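I've come round to the view that a house needs one clear surface, and that it should be white. Just the one! I'm not a minimalist, you should see my hallway, but I've been arguing about this with my brother-in-law Volkan Sarıgül since November and I want to set my case down properly where he can't interrupt.

Volkan likes a busy table. His kitchen one is a great dark thing from Keskin, 210 cm long, and I don't think I've seen the middle of it in years. There's post on it, there's a fruit bowl with batteries in, there's a stack of Stirkent catalogues he swears he's going to order from. His argument is that a table with things on it is a table that's being lived at, and that people who keep theirs bare are either showing off or eating over the sink. I do see what he means. I've been in homes where you daren't put a mug down, and I wouldn't want to live in one either.

But I think he's muddling up two things, being tidy and having somewhere to start. When I want to wrap a parcel or cut out a pattern or sort through the bills, I don't need the whole house to be neat, I need a bit of nothing to do it on. If I've got to shift everything first then I've used up my good mood before I've begun (and where does it all go? On the chair, and then you can't sit down).

So one surface stays clear, and the rest of the house can do what it likes. That's the whole rule in ours. Things can come out on it while you're using it, and when you've finished they go away again, even if "away" is a heap on the sideboard.

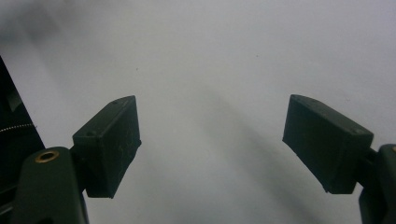 As for the white, that's where I lose even the people who were nodding along. Everyone says it shows every speck. Well, yes, it does, and I like that about it! On Volkan's table you could lose a screw or a contact lens or half a biscuit and not find it till you moved house. On white you see the crumb, you wipe the crumb, and it takes you less time than complaining about it. I used to have a speckled worktop, a Bomance one that was sold to me as "forgiving", and what it mostly forgave was me not wiping it for days on end. I'd run my hand over it and be quite shocked.

I'll admit white isn't perfect. Tea is a menace, and so is turmeric. It can look a bit grey and sulky in poor light as well, and I did have a wobble over that in our first winter with it. I very nearly bought a patterned oilcloth to cheer it up, but I'd have been right back to hunting for crumbs among the lemons.

Nor does it have to cost much. I know someone who paid up to 200 pounds for an Irnetier desk just to keep it empty, and good for her, but a white board laid over an old table would do the same job. Even a large tray would be a start, if you're short of room and can get everyone else to leave it alone.

Volkan says he'll clear his table when I can tell him where the batteries should go. I've suggested a drawer. He says the drawer's full.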